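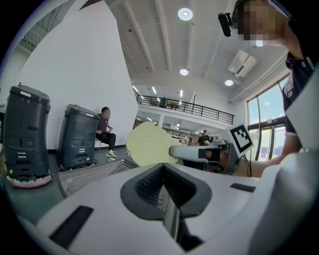

**Flundbridge Supper Swap, October 2019.** OK quick one, I'm typing this between loads of dishes. September swap brought in 1,395 dollars for the pantry, best yet. Thank you thank you. Sign-up for the next one is open at the front desk in Flolgate Hall. Bare forearms like the one up there are the rule at the serving tables, so roll your sleeves up before you get in line for aprons. Kristine Sebastian has the apron bin. Please give them back this time!!

Menu so far: squash soup, two kinds of beans, Kazuhiro Kudo's pickles (he made 64 jars, no idea where he keeps them). Still need bread. Still need somebody with a big rice cooker. Desserts we are fine, realy, no more brownies.
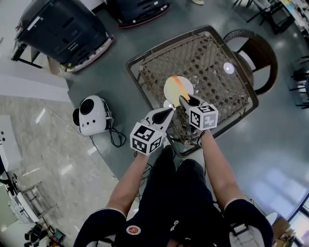 Nut allergies, write it on the card. Cards go in front of the dish and not under it. Last time I had three mystery casseroles and one of them was walnuts.

Parking: use the Parsa Street lot, the side lot is for drop-off only. Doors at 5:30, food at 6, out by 9 or we get charged for the extra hour. 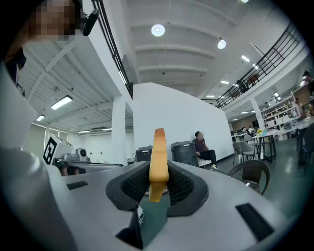

Tables. We're trying long rows this year, end to end, with the soup by the kitchen door. A high ceiling like that one eats up sound, so the announcments will be short and I will be yelling. Kids' corner is at the back again. If you can stay and stack chairs, tell Kristine. Leftovers go home with whoever brought a container, so bring a container.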